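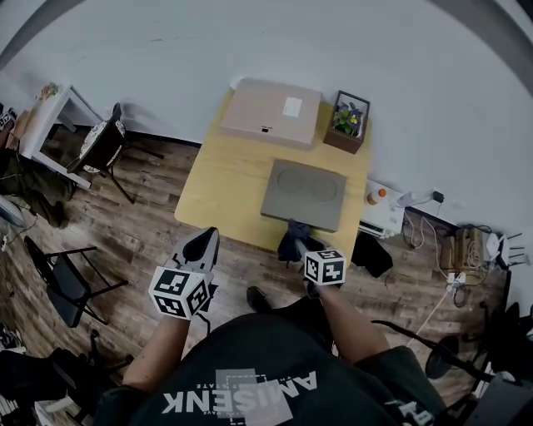 Slide 1 – the cloth station, both hand grippers on, marker cubes fitted

Hello, thanks, quick who am I. Lenuța Bratu, I look after the bench kit at Skondotska. Not the software. If you want the software ask at the end and I'll point at somebody.

Talk = how one station gets set up in the morning and what goes wrong with it. Only the one. The Sokdale stations are laid out differently, don't get dragged into that.

Leave slide up while talking through the parts. Ordinary table, grey tray in the middle, person sat in front with a gripper on each hand. Point at the cubes. Everything in the next ten minutes comes back to the cubes.

MORNING ORDER
Tray first. Tray decides where the operator sits, chair follows the tray. We used to do it the other way round and spent half of September re-doing calibrations.
Then wipe cubes, dry cloth only. Someone at Baloch used screen cleaner and took the shine up on the black, tracking hated it. Matt is what you want.
Then push each cube by hand. Any wobble at all – off, clean the seat, back on, nip up the screw. Finger tight plus a bit. Do NOT lean on it, the thread is in plastic.
Then fingers. Open, close, open, close, listen. Gritty sound means lint in the slide.
Calibration last. If you touch a cube after calibrating you calibrate again, no arguing.

Whole thing 6 minutes if the kit was put away properly. (Pause here, people usually laugh. If not carry on.)

THE CUBES
Mention left cube hanging below the gripper at the table edge on the slide – fine while resting, but watch the table edge. Front edge is what kills cubes for us. Knock it once and the corner of the printed face lifts, then you get tracking that's good all morning and jumps after lunch. Took us 3 weeks to find that the first time. Now we check corners with a fingernail.
Spare faces: keep a printed set in the drawer, flat, under something heavy. Replace all the faces on a cube together, never just the one.

CLOTH AND LINT
Say that cloth work is the dirtiest job we do, which sounds daft. Metal parts leave nothing behind. Towels shed everywhere. Fluff goes in the slide, fluff goes on the lens, fluff sticks to the finger pads and the grip goes soft.

Next slide.

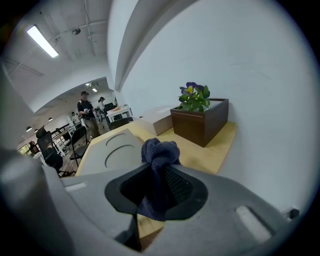

Slide 2 – from the gripper: navy towel bunched up in the rubber-rimmed opening

Point at the black rim. Rubber, and terry drags on it. Loops are worst. Look at the mesh behind as well, fine grid, lint loves it. Soft brush, brush across then lift. No compressed air, you only drive it further in. We tried.
Rim gets checked every 5 sessions. Run a thumb round, feel for nicks. A nick snags a loop, operator tugs, and then you've got a pulled rim and a bad recording.
Also worth saying – check this view before you start, with the towel held as well as empty. A bunched towel takes up a lot of room in it. Want to be able to see the pad past it.
Planter and box at the back of the table: leave them where they are between takes. If they move, write it in the log. Same goes for the pad.

WHEN IT PLAYS UP
Order we go in: cube loose, cube dirty, lens dirty, cable, then recieving end. Nearly always the first two.
Cable – look at the bend where it leaves the body. Swap it, don't tape it. Emeseo leads come in 2 lengths, get the long one, short one pulls when you reach over the tray.
If still bad swap left and right grippers and see if the fault follows. If it follows, it's the gripper. If it stays put it's the table end and you ring me.

PUTTING AWAY
Brush, wipe, fingers closed, cubes up. Never on the cube face. Log sheet signed evn if nothing happened.

Questions. If someone asks about glue on the faces – double sided tape, thin stuff, glue creeps. Handout is by the door, has the screw sizes on it.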